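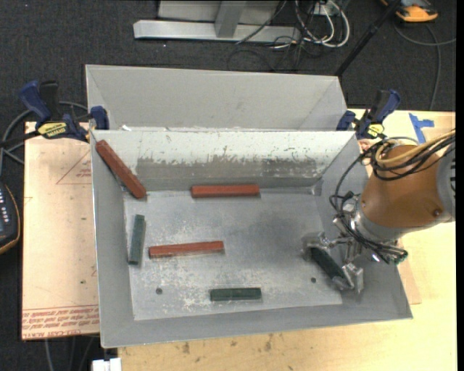

Informe de avance, proyecto Skakari (materioteca de bloques y piezas de construcción)
Para: Fundación Arruda, área de seguimiento
15 de noviembre de 2025

Va con prisa, perdón por el formato. El cuadro de gastos sale aparte en la hoja de siempre. Cubre desde junio hasta hoy.

## Lo principal

- Lotes recibidos: 118. Lotes revisados y ya en préstamo: 82. El resto en la mesa o en espera, detalle más abajo.
- Préstamos hechos a aulas y ludotecas: 87.
- Cubetas metálicas: en uso, con desgaste. Hay que decidir si se pintan o se cambian.
- Fichas de lote: retrasadas. Culpa nuestra.
- Sin cambios en el local, seguimos en la nave de Luvska hasta fin de curso.

## Clasificación

Terminada la primera vuelta por colores. Empezamos con rojo y verde oscuro, los dos colores de bloque rectangular que más nos piden las aulas y los que peor venían mezclados. Los bloques van sueltos en la cubeta gris, se revisan de uno en uno y de ahí salen a su caja. Pocos bloques en cubeta cada vez. En junio lo hacíamos con la cubeta llena y no funcionó: se tapaban unos a otros, se nos colaban piezas con cantos tocados y un lote entero volvió de un colegio con queja.

El ritmo es más lento de lo que pusimos en la solicitud. Lo decimos ya para que no sorprenda en la memoria final. A cambio, desde que trabajamos así no ha vuelto ninguna queja por piezas mezcladas.

El verde oscuro da guerra. Con la luz de la tarde se confunde con el gris del fondo y hay que mirar dos veces. El rojo ladrillo, ningún problema. Para el azul y el amarillo no esperamos dificultades, entran en la segunda vuelta.

Queda pendiente fijar por escrito qué es una pieza "apta" y qué es "apta con marca". Ahora mismo cada turno tiene su criterio y se nota en las cajas. Borrador hecho, falta probarlo.

## Cubetas

Punto que nos preguntasteis en la última llamada, así que con algo más de detalle.

Usamos cubetas de metal gris, abiertas por arriba, paredes inclinadas hacia fuera. Van juntas sobre la mesa de madera clara, una detrás de otra, borde con borde. Nos sirven por tamaño y porque los bloques que caen contra la pared resbalan hacia el fondo. No siempre, alguno se queda apoyado de pie o en diagonal en la esquina y hay que bajarlo.

Estado:

- Pared de atrás de la primera: parte alta blanquecina, con raspones y desconchones. Debajo una banda gris más oscura, gastada.
- Fondo: rozaduras claras en varias zonas. Tiene dos agujeros redondos pequeños. Ningún bloque cabe por ahí, pero las piezas finas de los lotes pequeños quizá sí, de momento no las pasamos por esa cubeta.
- La de detrás: lo que queda a la vista de la pared del fondo está liso. Se usa menos.

Lo que preocupa es lo desconchado. No sabemos qué capa es ni si suelta polvo, y parte del material acaba en aulas de infantil. Preguntado a Koder, que nos vendió las cubetas de segunda mano. Contestaron que no tienen ficha del acabado. Opciones:

1. Lijar y repintar. Barato, pero para la mesa varios días.
2. Poner un forro de fieltro o goma dentro. Rápido. Duda: se mancha y tapa el fondo, con el verde oscuro igual hasta ayuda.
3. Comprar nuevas. Koder pide 30 euros por unidad más portes. Cabe en la partida de material fungible si nos dejáis moverlo.

Nosotros preferimos la 3. **Necesitamos vuestro sí o no por escrito** antes de tocar la partida. Mientras tanto, paño húmedo a la cubeta al acabar cada turno y repaso de la mesa, que ahí se quedan trocitos de papel y de etiqueta por los bordes.

## Préstamos

Bien. Mejor de lo previsto, sobre todo aulas de primer ciclo. Las ludotecas piden menos pero se quedan los lotes más tiempo.

Lo que más sale: lotes de bloque rectangular de dos colores. Las maestras los usan para series, medidas, muros, equilibrios. Nos piden también tarjetas con modelos para copiar. No estaba en el proyecto, pero hicimos un juego de prueba en la impresora de la oficina y ha gustado. Si hay interés lo metemos en la siguiente fase, con presupuesto aparte.

Lo que menos sale: lotes mixtos con piezas curvas. Vuelven casi sin abrir. Proponemos dejar de prepararlos y usar las curvas como complemento suelto.

Devoluciones: hay retrasos, nada grave. Un centro devolvió el lote en bolsa de basura y sin caja. Hablado con ellos.

## Lo que va mal o va tarde

- **Fichas.** Cada lote debía llevar ficha con contenido, estado y fecha de revisión. La llevan los últimos. Los primeros salieron solo con la etiqueta de color. Se van completando segun vuelven.
- **Lavado.** El fregadero de Luvska es compartido y los turnos no cuadran. Hay lotes revisados que esperan lavado y ocupan estantería.
- **Estantería.** Justa. Aceptar más donaciones ahora es mala idea, hemos cerrado la recogida hasta vaciar la espera.
- **Etiquetas.** Las del primer pedido se despegan. Cambiadas por otras de tela. Gasto pequeño, está en la hoja.

## Dinero

Dentro de lo aprobado. Desvío a favor en transporte, porque varios centros vienen a recoger ellos mismos. Desvío en contra en cajas, subieron de precio. Se compensan más o menos. Falta la factura de septiembre del alquiler, reclamada dos veces. En cuanto llegue os la mandamos escaneada, el original queda en la carpeta.

## Próximas semanas

- Cerrar la decisión de las cubetas.
- Segunda vuelta de clasificacion: azul y amarillo.
- Criterio escrito de pieza apta, probado en dos turnos distintos.
- Fichas atrasadas, todas.
- Mover los lotes en espera de lavado a la estantería baja y liberar la de la puerta.
- Encuesta corta a las aulas. Cinco preguntas, no más, que si no no contestan.

## Lo que pedimos a la Fundación

- Respuesta sobre el cambio de partida para las cubetas.
- Confirmar si la memoria final va en el modelo antiguo o en el nuevo. En la web están los dos.
- Si se puede justificar el juego de tarjetas de prueba o lo asumimos nosotros. Es poco, pero mejor saberlo.

Adjuntos: hoja de gastos, listado de préstamos por centro, borrador del criterio de piezas. El listado de lotes en espera va mañana, falta repasar la última balda.

Equipo Skakari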